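FOR IMMEDIATE RELEASE
2025-04-15

Holine publishes its review of the shared water corner, and is not convinced by most of the advice it was given

Grikum - Holine, which runs shared work floors for small firms, today released its review of the water corner at its Korow site. The review was opened in March after tenants complained that the area by the dispenser had turned into a storage spot. Holine agrees with the tenants. It does not agree with the supplier brochures it was sent in reply.

Those brochures promised that a "hydration station" would lift morale and sharpen focus. Holine asked for evidence and received more brochures. What a work floor needs from this corner is plain enough: a full bottle on the dispenser, a bin that gets emptied, and somewhere for the empties to go.

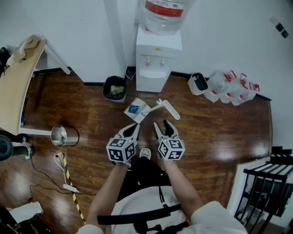 The empties are the hard part. Under the current deal with Sampaio, the water supplier for the site, used bottles are picked up every 15 days. The contract calls this "regular collection." Holine calls it slow. A clear plastic jug takes up as much floor empty as it does full, and tenants have no reason to walk it down to the loading door when the wall is right there.

Holine was also offered a closed cabinet for used bottles at a price of $2,000. The sales sheet said it would "make clutter disappear." A cabinet hides bottles until it is full, and then they are back on the floor, next to a cabinet. The offer was turned down.

Three changes will be made at Korow instead. Sampaio has been asked to collect every week, and Holine will believe it when the truck shows up. Empty bottles will go to the loading door at the end of each day, as part of the cleaning round. Loose items such as desk lamps and their boxes will be kept off the wood floor along that wall, where people walk with full cups in their hands.

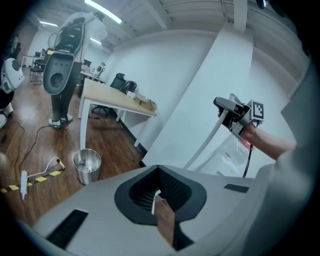 No new furniture will be bought. Holine has also dropped a plan for wall signs asking tenants to "think before you leave it," having seen the same kind of sign ignored at its other 2 sites.

The changes will be checked after three months. If the bottles are back along the wall by then, Holine will say so in public and look at a plumbed-in dispenser, an option the bottle supplier has so far described as "not ideal."

Copies of the review are available on request from the Holine press desk in Grikum.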